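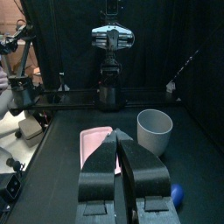
Friday, tabletop set, notebook entry (Saqib writing, Jurgita's additions marked JD)

Good day! Third session on the small-objects table and I finally like how it looks. We're down to the pink tray, the light gray cup and the little blue ball, on the black top, with the black curtain behind. Kimie wanted more on the table and I was on her side until today. Now I think three things is right for this stage. Every color stands off the black so clearly that you can glance over from the desk and know what state the table is in.

Setup as of this morning:
Tray: pale pink, raised rim, rounded corners.
Cup: light gray, straight sides, open end up.
Ball: blue, the small one. The bigger one went back in the Jesirine box.
Top: wiped with the dry cloth only. No spray, it leaves streaks that take an hour to stop bothering me.

The ball was the surprise of the day. It's glossy, so it always carries a bright spot from the overhead light, and I had been treating that as a nuisance. Paora moved the lamp a hand's width toward the door and the spot got smaller and stayed put, and now I like it a lot – you can tell straight away if the ball has shifted, because the spot slides across it. I'd leave the lamp there. Tape mark on the floor, green, please don't peel it up.

Rolling: the tabletop isn't level. We suspected this in June and then forgot. Put the ball down near the cup, let go gently, and it wanders toward the front right corner. Shazia folded a strip of card under the right front foot and that cured most of it. After that we did 40 placements by hand and it rolled off on 5 of them, all ones where I let go too fast (my fault, I was talking). Much better than last session, when we spent more time under the table than at it.

Tray: the rim is high enough to stop the ball at any speed we're likely to see. I flicked it in pretty hard a few times, great fun, and it never climbed out. The cup stands fine in the tray too, but if you set it against the rim it leans a little and then you have to fuss with it. Middle of the tray is best.

JD: tried the cup upside down over the ball. Works, but you can't see where the ball went, and lifting the cup nudges it. Not worth adding to the list.

Cup: ball drops in nicely and makes a lovely little tock. Getting it out again means tipping the cup, so tip it over the tray and save yourself the chase. The rim is thin and I was worried about chips, checked with a fingernail all the way round, nothing.

Curtain: had a crease across the back that Kimie steamed out before lunch. The soft vertical folds don't matter. It also sheds, so there was lint on the tabletop by 3 pm. Lint roller is now in the drawer with the Clolus labels.

Count for the log: 200 placements today, which brings the running total to 2,397. Shazia has the sheet. Sorting order was ball, cup, tray for the first half and then whatever we felt like, and the second half went faster, so maybe we should drop the fixed order. Would like opinions.

To do
Proper leveling feet for the table. Paora is asking Jatoi if they have the right thread.
Second blue ball, same size, as a spare. If this one goes down the floor vent we're stuck.
Move the pink tray a bit farther from the back rail and see if reaching behind it gets easier.
Photograph the lamp position before anybody cleans in there.
Ask Kidine if the cup comes in a darker gray, just to compare.

Leaving the table set up over the weekend. Lights off, curtain closed.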